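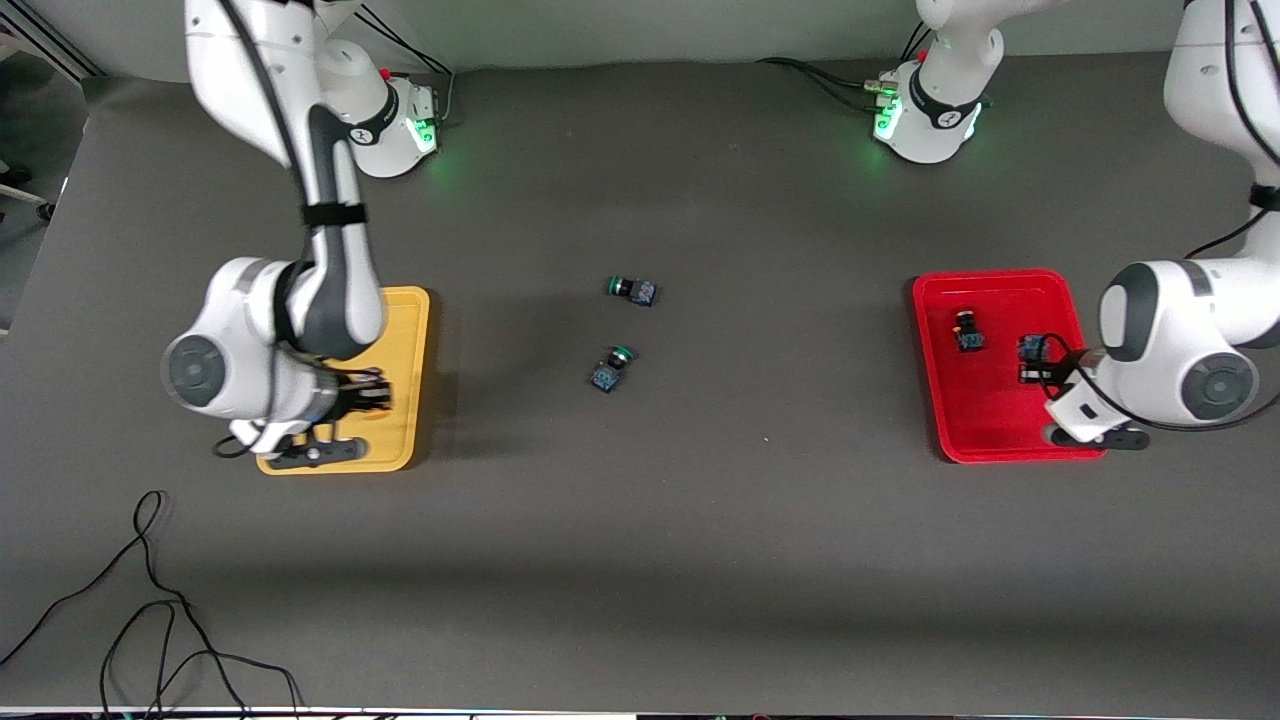
Pullis: a word list of what people call the end of the bread

README, second edition

Pullis is a collection of household words for the end slice of a loaf. It started as an argument in a kitchen in Sollmont between two people who had been married for eleven years before finding out that one of them said "heel" and the other said "nubbin." The argument was never settled. The word list is what was left over.

If you came for a serious dialect atlas, there are good ones, made by people with funding. Pullis is a plain text table of answers from people who were asked what they call a piece of bread, and who in many cases had strong feelings.

What's in the download

answers.csv – the main table, 688 rows, one per answer
words.csv – every distinct word, 296 of them after cleanup, with our best guess at spelling
places.csv – the towns and districts people named as the place they grew up
notes.txt – comments people added without being asked, lightly trimmed
CHANGES.txt – what moved between editions, kept by Henk Nijs and therefore accurate

The columns in answers.csv

row_id: A number. It carries no meaning. Please stop writing to ask why yours is so high.

word_given: The word as written or said, before we touched it. Spelling mistakes are kept, including the ones that are probably ours.

word_clean: The word after cleanup. "The heel," "heels" and "HEEL!!" all become "heel."

language: The language the person said the word belonged to. When someone wrote "my grandmother's," we left it as "my grandmother's." There is no code for this and there won't be one.

place_id: Points to places.csv. Blank if the person moved a lot as a child or declined to say.

learned_from: One of parent, grandparent, sibling, school, partner, other. "Partner" was added in the second edition after complaints from partners.

eats_it: yes, no, or only toasted. Strictly speaking this is outside the scope of the project. It is also the column most people download.

mode: "card" for written answers, "spoken" for answers taken down by a person with a pencil.

How the answers were gathered

The first edition came from 339 postcards left on bakery counters in Sollmont and Stesinow, with a stamp already on them. Itziar Aranda designed the card and kept it to one question, on the theory that people buying bread are hungry. She was right, and the return rate was better than we deserved.

The rest were spoken answers, mostly taken down by Kofi Arthur and Yaw Ofori at markets and bus stations over one long summer. Spoken answers are messier. People change their minds halfway through, or turn to a cousin and start a fight. Where two people gave different words in the same breath, each got a row.

The Nutsugah family reunion supplied enough answers to tilt the table, so those rows are marked in places.csv with the tag nutsugah. Leave them in or take them out, but say which. With them in, "cap" looks like a regional word. With them out, it looks like a family.

Cleanup rules

We merged two spellings only when they sounded the same read aloud by Hayley Pickering, who has a neutral accent by her own account. "Knobby" and "nobby" were merged. "Knob" and "nub" were not, and both camps were informed.

We removed answers that named the whole loaf, answers that named a different food, and one long answer about a landlord. We kept jokes if the person said the household really uses them. That is how "the lid," "Uncle," and "rent" come to be in words.csv.

Some people have a separate word for each end of the loaf, depending on which gets cut first. The table was not built for this. These people have 2 rows each and a note.

Known problems

Bakery customers like bread more than average, so the "yes" share in eats_it is surely too high.

Children are missing. We didn't ask anyone under eighteen, which is a pity, as they are the ones currently making up the words.

Stesinow changed its district borders in the middle of our summer. Places there may be listed under the old name, the new name, or the name of the bus stop.

The learned_from column relies on memory. Several siblings who answered separately each credited themselves.

Early copies of notes.txt had a line break problem that joined one person's comment to the next person's word. If your copy has someone calling the heel "please do not contact me again," get a fresh one.

Using it

Take it, copy it, put it in a slide. If you publish anything, name Pullis and say which edition. If you find a mistake, send the row_id and what you think it should say. "Everyone knows it's heel" will not be treated as a correction.

New words are welcome at any time. Send the word, where you grew up, and who you got it from. We check the mailbox in September and whenever Henk remembers the password.

Changes in this edition

Added the spoken answers and the mode column.
Added "partner" to learned_from.
Split "crust" into "crust" (end slice) and "crust" (everything brown), then merged them again after two weeks of misery.
Fixed the accents in words.csv, which had turned into small boxes.
Moved "rent" from the jokes pile to the main list after a second household reported it.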